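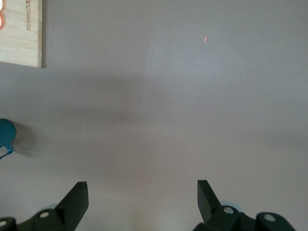

**kestrel_arm** wrote:

Comparing two grippers on the same arm before we buy more. One is the Sanach two-finger linkage type with wedge tips, the other is the Matei parallel slide. Same wrist camera, same Vumureck controller, same bench. Each gets 300 picks over a mix of lids, small boards and short rod.

Sanach, first batch: 41 misses. Most were on flat stock, where the tips swing through an arc and end up a few millimetres higher closed than open. Matei doesn't do this. I haven't finished its run.

Has anyone corrected for the arc in the controller, or do you just live with it?

---

**xyin** wrote:

We correct for it. Measure tip height at 5 openings, fit a curve, and move the wrist down as the fingers close. The Vumureck will take it as a lookup table on the gripper axis. Do it with the tips you plan to use, as the table is no good after a tip change.

Xiaoqing Yin, Ellummont test bench

---

**dropped_frame** wrote:

I'd look at the camera first. With the fingers wide open, both tips sit low in the view and most of what you get is bare grey bench. The board and the teal thing are both over at the left side. If your detector needs the whole outline, it won't get one from there.

Also, what is the red dot? If that's a rangefinder, it's well above the gap between the tips and more in line with the right one. I wouldn't trust it for height at the grasp point.

---

**kestrel_arm** wrote:

Height comes from the arm model, not from a spot on the bench. Fair point on the view. I can tilt the mount 6 degrees, but then I lose the fingertips when they're fully open.

---

**dropped_frame** wrote:

Then lose them. You know where they are from the encoder.

---

**xyin** wrote:

Disagree. Keep the tips in view. Linkage fingers have play at the joints, and the encoder is on the motor side. We had roughly a millimetre of error at the tip with a perfect reading. The only way we caught it was by looking.

---

**offset_9** wrote:

A millimetre is nothing on a lid. It matters on thin board, so split the results by part type before blaming the gripper. One total for each unit tells you very little.

I'd also question the comparison. The Matei is heavier, and if you didn't change the payload setting, the arm will sag a bit differently with each.

---

**kestrel_arm** wrote:

Payload was changed. Tool centre was measured again too.

I'll split by part type and rerun the Sanach with the lookup table. Mount stays where it is for now so the two sets can be compared.

---

**dropped_frame** wrote:

Still think you're tuning the wrong end, but post the numbers.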